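Getting Cloudy Glasses Clear Again

When we moved to Stustville I thought my glasses had been ruined in the boxes. Every tumbler I owned went gray and dull within a couple of months, and I scrubbed and scrubbed and bought a fancy rinse aid and scrubbed some more. My neighbor across the hall finally took pity on me and said one word, which was "vinegar," and I've been a happier dishwasher ever since!

First, find out what kind of cloudy you have. Put a drop of plain white vinegar on the outside of the glass, let it sit five minutes, and wipe. If you get a clear spot, you have mineral film from hard water and it will come off. If the spot looks just like the rest, the surface is probably etched, and I'm sorry to say etching is for good. (I kept my etched ones for bathroom cups and pencils.)

For mineral film, lay the glasses on their sides in a plastic tub and cover them with warm water and white vinegar, half and half. Mine takes 1000 ml of each, and that does six small tumblers. Leave them for half an hour, turn them, and give them another half hour if they need it. Then rub with a soft cloth and a little baking soda made into a paste with water, and rinse well. Go easy on anything with a gold rim or a painted pattern, and please don't ever mix vinegar with bleach, or use it in a tub that still has bleach in it.

Plastic tumblers are a different story. The haze on those is often grease, and the vinegar won't do much about it. Use hot water from the tap and a good squirt of dish soap, and a bottle brush for the bottom corners, where the milk hides. Skip the scouring pads altogether, they leave fine scratches and then the cup holds on to every cup of tomato juice you ever pour in it.
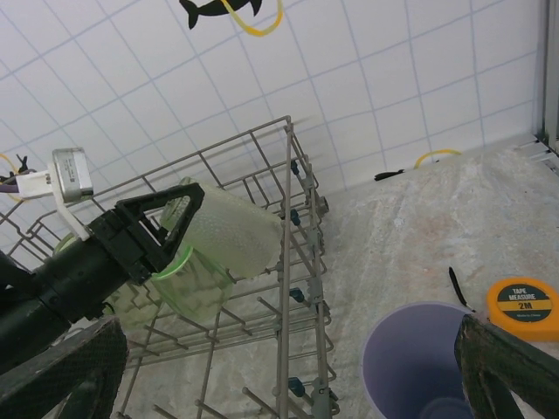 My sister-in-law read all this over and said that I'd left out the drying, and that half of my spots came from letting hard water sit on the glass until it dried by itself. She shakes each one hard over the sink, wipes the outside with a flat cotton towel, and only then sets it upside down to finish. I tried it her way for a week and she was right, which I have told her once and don't plan to repeat.

So, the drying. Use a towel that has been washed several times and never with fabric softener, which leaves a film of its own. The Neltisance flat-weave ones I bought four years ago are thin as anything now and better than they ever were. Set glasses where air can get up inside them, and not flat on a folded towel, or you'll have a ring of damp and a musty smell by breakfast.

While you're at it, look at the rack itself. If it has a chalky crust on the wires, wipe it down with the leftover vinegar water before you pour it out, work an old toothbrush into the joints, then rinse and dry. Any place where the coating has chipped will rust sooner or later, and rust marks on a good white plate are a nuisance to get off. Keep vinegar away from marble or limestone counters too, as it eats a dull patch into them very quickly. I do my soaking in the sink for that reason.

I go through the whole business every December before company comes, and in between I just do the two or three we use the most.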